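Chapter 6. Possessions and Rates

By Tsz-kin Shek
Oct 18, 2020
9 min read

The preceding chapters treated the box score as a set of totals. Totals are easy to record and easy to check, but they depend on how many chances each team had to produce them. This chapter introduces the possession as the unit in which those chances are counted, and develops the rates that follow from it.

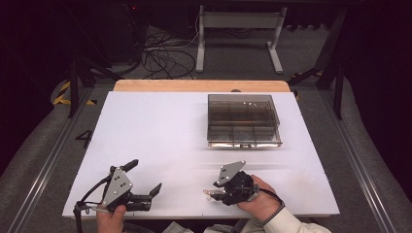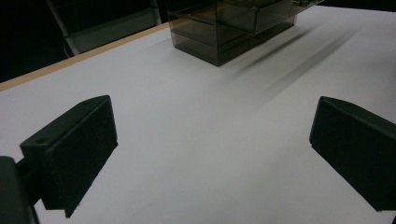

6.1 The problem with totals

Suppose that Ikex defeats Hsueh by 68 points to 53. The margin is known exactly. The scores alone do not show whether Hsueh shot badly, lost the ball often, or played a slow game against a team that scored well on few attempts. A low total may reflect a good defence, a poor attack, or a pace that limited both sides.

The usual first step is to divide by time. Points per game and points per minute are both in common use, and both are adequate for comparing players within one team. They are less satisfactory between teams. Two teams may play the same number of minutes and use the ball a very different number of times. A team that shoots early in the shot clock will tend to record more points, more rebounds and more turnovers per game than one that shoots late, even when neither is better at any of these things.

6.2 Definition of a possession

In this book a possession begins when a team gains control of the ball and ends when the other team gains control of it. A possession may end in any of the following ways:

- a field goal is made;
- a field goal or final free throw is missed and the defence takes the rebound;
- the ball is turned over;
- a final free throw is made, where the rules give the ball to the opponent afterwards;
- the period ends.

An offensive rebound extends the possession in progress. Some authors count a new possession after each offensive rebound. We call that quantity a play and return to it in section 6.6. The two definitions give different totals, and rates based on one must not be compared with rates based on the other.

Under the definition used here, possessions alternate between the teams. It follows that the two teams in a game have nearly equal counts. Small differences arise when the same team has the first possession of a period and the last, and these can accumulate over several periods. When estimates for the two teams differ by more than a few possessions, the box score should be checked for errors before any rate is calculated.

6.3 Estimating possessions from the box score

Possessions may be counted directly from a play-by-play record. Where no such record exists, they are estimated. The form used throughout this book is

P = FGA - OR + TO + 0.44 x FTA (6.1)

where FGA is field goals attempted, OR offensive rebounds, TO turnovers, and FTA free throws attempted. Team turnovers are included in TO and team offensive rebounds in OR, if the scorer has recorded them.

The coefficient on free throws needs some comment. If every trip to the line consisted of two shots and ended the possession, it would be 0.5. Free throws awarded after a made basket, and those awarded for technical fouls, do not use up a further possession, which lowers the value. Trips of three shots lower it as well. One-and-one situations act in the other direction when the first shot is missed, as a single attempt then accounts for the whole trip. The value 0.44 is a convention. It should be re-estimated for any competition whose foul rules differ greatly from those assumed here.

6.4 Offensive and defensive rating

Offensive rating is points scored per 100 possessions:

ORtg = 100 x PTS / P (6.2)

Defensive rating is obtained by replacing points scored with points allowed, and the team's possessions with those of its opponents. The difference between the two is the net rating.

Worked case. Over the part of a season that began in March, Drimia scored 1,296 points on 1,150 possessions. Equation 6.2 gives an offensive rating of 112.7 to one decimal place. A second team, Braltum, might score fewer points in the same number of games and still have the higher rating, provided that it used sufficiently fewer possessions.

Ratings for a season are found by summing points and possessions over all games and dividing once. Averaging the separate game ratings gives each game equal weight whatever its pace, and the result will in general differ from the season figure. The error is usually small for a full schedule. It can be large over a short tournament.

6.5 Pace

Pace is the number of possessions per team in a game of standard length. Overtime must be removed by scaling:

Pace = M x (P + P') / (2 x T) (6.3)

where P and P' are the estimates for the two teams, M is the regulation length of a game in minutes, and T is the number of minutes played, with overtime included. Taking the mean of the two estimates reduces the effect of recording errors in either column.

Pace describes both teams jointly. A team that prefers to run may be held to a slow game by an opponent that shoots late and retreats early. Attributing pace to one side requires an adjustment for the schedule, which is deferred to Chapter 9.

Related chapters

Chapter 4. Recording Errors in the Box Score
Chapter 5. Shooting Percentages and Their Weights
Chapter 7. Rebounding as a Share of Chances
Chapter 9. Adjusting for Schedule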